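29 Aug 2025

I would like to defend walking. I mean walking in games, the slow kind, from one place to another place, with no teleport in between. My friends are tired of hearing this from me, so I write it down once and then I will try to be quiet.

The occasion is Clandiritz, the big open-world game from the studio Zostemach, which received a large patch in June. Before the patch you could travel fast only between the ferry landings. After the patch you can open the map at any moment, press one button on any place you have visited, and you are there. The patch notes called this a quality-of-life improvement. Most players were happy. In the forum where I read, the thread with thanks grew to 347 replies, and I read all of them during two evenings, hoping to find somebody who was sad like me. I found four people. One of them was sad about a different thing.

Let me say first what was good in the old version, for readers who never played it. The map of Clandiritz is a long valley with a river, called the Dewan, and the small town of Plilldale lies close to its upper end. Most of the work is in Plilldale and most of the trouble is far downstream. If you accepted a task from the glass maker to deliver a box of lenses, you had to think. Will I go by the ferry, which leaves only in the morning and costs money? Will I go over the ridge on foot, where the box can break if I fall? Can I combine the trip with the letter for the toll keeper? I played with a paper notebook near the keyboard. I had never done this before with any game, and I am forty-four years old.

When the road costs something, the places on the road get a value. There was an inn about halfway, with a roof that leaks in one corner, and the woman there sells a bad soup. I knew this soup very well. I came in at dusk with low health and muddy boots, and I was truly glad to see her door. I have now played the patched version for up to 100 hours, and in this time I have visited the inn exactly two times, both for a quest. The soup is still there. The price of it did not change. But I do not arrive there anymore, I only appear.

I know what the answer is, since every person gives it to me. "If you do not like fast travel, do not use it." My friend Eugeniusz Szulc says this each time, very patiently, as you would explain to a child that it may leave the broccoli on the plate. I have tried to follow his advice and I want to explain why it did not work for me.

The first problem is that the quests were written again for the patch. A delivery which earlier asked you to go down the river once now asks you to go down, come back to speak three lines with the glass maker, and go down again. With the button this takes one minute. On foot it takes a whole evening, and there is nothing new on the road the third time. The designers know that the player has the button, so they spend the player's distance without counting it. You can refuse the button, but you cannot refuse the quests that were made for it.

The second problem is more about me. A rule that the game gives me is a fact of the world. A rule that I give to myself is a kind of diet. When the ferry had left and I had to wait for the morning, I was annoyed with the ferry, and this was a nice, clean feeling which belonged to the story. When I stand now on the same landing and refuse to open the map, I am annoyed with myself. I hear myself thinking that I am a grown woman who is waiting for a ferry that does not exist. It is very difficult to stay inside a story with such a voice in your ear.

Eugeniusz has a better argument, and I must be fair to him. He works shifts, he has two small children, and his time for playing comes in pieces of twenty-five minutes. For him the old Clandiritz was simply closed. He would walk out from Plilldale, come to the first bridge, and then somebody upstairs would wake up. He bought the game on the first day and saw the lower valley for the first time after the patch. He sent me a message from there with only the words "it has a sea". I was happy for him. I would not like to take the sea away from him.

So I do not ask for the patch to be removed. What I ask is smaller. I would like the studios to treat distance as a material, the same as they treat light or music, and to decide about it on purpose. A game can be made for the walker, or it can be made for the person who jumps, and probably it can be made for both if somebody writes the quests two times. It costs money, I know. What makes me angry is when distance is built with great care for years and is then thrown out in one afternoon, because a chart showed that the players were spending too many minutes on the road. Of course they were. They had paid for a valley.

There is also the matter of size. Publishers like to say how large their maps are, and the numbers grow every season. I don't understand whom this should impress if the first thing that we receive is a tool to skip the map. A valley that you must cross in one hour feels enormous. A continent which you cross with a click has the size of the menu. Old Clandiritz was much smaller than many of its competitors, and I can still draw it from memory, with the ridge, the two bridges, the burned mill, and the place where the path divides and both signs say the same thing.

(Please do not write to me about the signs. I know that there is a theory.)

Some readers will think that I only miss the time when I had more free time. I have considered this seriously. My mother, Wiesława Śliwiński, who does not play anything except cards, asked me the same thing, and she also asked why a person wants to be tired in a game if she is already tired from work. I did not have a good answer at the table. I think now that it is a different tiredness. After work I am tired from small interruptions. On the road along the Dewan I was tired from one thing only, and the thing was ahead of me and slowly became larger. My mother walks to the cemetery and back when a bus goes there directly, so I believe she understood more than she admitted.

What would be a good compromise? I have seen a few ideas and made a short list of the ones I would accept without complaining:

- Fast travel that costs something you notice. The old ferry price was 200 coins, and it hurt at the beginning and did not hurt later, and I found this a lovely way to feel that I had become rich.
- Fast travel only from places with a door, a bed or a horse. You have to reach somewhere before you can leave it.
- A choice at the start of a new game, with quests that know which choice you made.
- A good save at any point on the road. I think this alone would help Eugeniusz more than the teleport, and he agrees with me on this one.

The last point deserves more attention than it receives. Very often when people say that walking is too long, they want to say that they cannot stop in the middle. These are two problems, and the second one has a cheap solution. Clandiritz saves only at inns and landings, also after the patch. If Zostemach had added a save at every milestone, I suspect that half of those thankful replies would be written anyway, and the inn would still have its guests.

I wrote a shorter version of this to the studio, under 2,000 characters, which is the limit of their form. I received an automatic letter with a number. I do not expect more and I am not offended. Somebody there made the leaking roof, and put the sound of the drops only in that one corner, so that you hear it when you choose the wrong bench. I would like this person to know that I always chose the wrong bench.

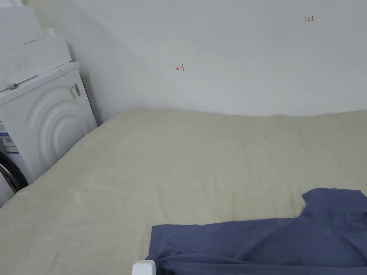
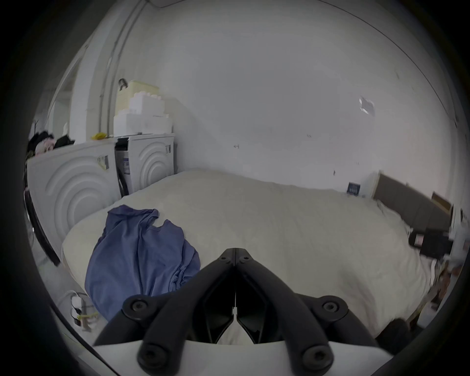

*The bed, with something blue on it, two views.*

For the moment I started again from the beginning, with the disc version and the console disconnected from the network, so the patch cannot find me. I am at the second bridge. The ferry is gone until morning and I have 12 coins, and the box of lenses has already one crack.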